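Recording your first towel-folding set with two hand-held grippers

I've been meaning to write this up since February, when Oi-ling Wei sat down for her first shift and asked me where the instructions were. There weren't any. There was me, waving my arms. So this is the version with fewer arms, and it covers one task from start to finish: take a towel out of a basket, put it on the table, fold it, push it to the far side. We call the task Estby (the name came with the shelf the towels live on) and it's a nice one to learn on, because cloth forgives a clumsy grip and you'll have plenty of those.

Before you start

Clear the table completely. I mean pens, tape, your coffee, everything. The policy we train from these recordings picks up on all sorts of things you didn't intend, and Kuo-hua Wan once had a model that behaved beautifully as long as there was a mug near the left corner.

Then sort out your cables. Each gripper has one, and you want enough slack that you can reach the far edge with both hands without feeling a tug. Do a slow practice reach before you record anything. If you feel a pull, stop and fix it now – you will not fix it at episode 40, you'll just start reaching in a funny way, and the model will learn to reach in a funny way too.

Open Lalteck (our recording software), pick the Estby task, and squeeze each gripper all the way shut and all the way open a couple of times. The two width readings should go to zero and come back to the same number. If one of them sticks at 2 or so when closed, run the calibration again. It takes a minute.

Recording an episode

Put the towel in the basket any old way. Please don't arrange it! Drop it in from a bit of a height and live with whatever shape it lands in. We need messy starts, lots of them, and people are much tidier than they think they are.

Start with both grippers over the table and open. Press the pedal, wait one beat, and go. Left hand to the basket first, right hand waiting on its own side. Get the fingers around a good thick pinch of cloth, close, lift straight up, and only then move sideways. 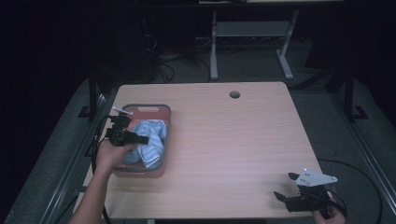
Basket stage, left hand working. 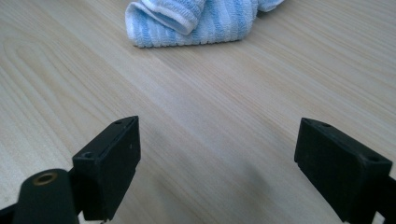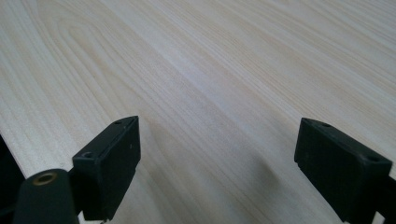
The wide views of the table and the views from the grippers all get saved against the same clock, so you never have to line anything up yourself. What you do have to think about is what each gripper can see. When you're about to grab something, come at it so that the cloth shows up between the fingers for a moment before you close. If you swoop in from the side at the last instant, the gripper's own view has nothing useful in it and the model has to guess.

Speed is the other big one. New people go too fast, then somebody tells them so and they go like they're underwater. Aim for the pace you'd use folding laundry while talking on the phone. My own episodes run around 59 seconds and Oi-ling's are quicker than that, and both are fine.

If you drop the towel, keep going. Pick it up again and finish. A recovery is worth having and I'd love more of them. The ones to throw away are where you bumped the basket off the table, let go of a gripper, or stopped to answer a question. Tap the pedal twice and Lalteck marks the episode as bad.

Checking your work

After every ten episodes, play one back at double speed. You're looking for dropouts in the gripper views and for any long stretch where both hands just hover. Hovering is sneaky. You're deciding which corner to take, it feels like nothing, and on playback it's four seconds of a robot learning to stand there.

A full shift is 70 good episodes. I once did 72 because I lost track, and my wrists let me know about it that evening. Take the breaks. Put the grippers down on the mat, not on the floor, and shake your hands out.

When you're done, hit upload and leave the machine on until the bar is full. Write the towel you used in the notes box, plus anything odd, like a loose finger pad or a light that was flickering. Amancay Paredes goes through the notes each morning before training starts, and she'd much prefer one line too many. If the upload hangs, restart Lalteck and it picks up where it stopped.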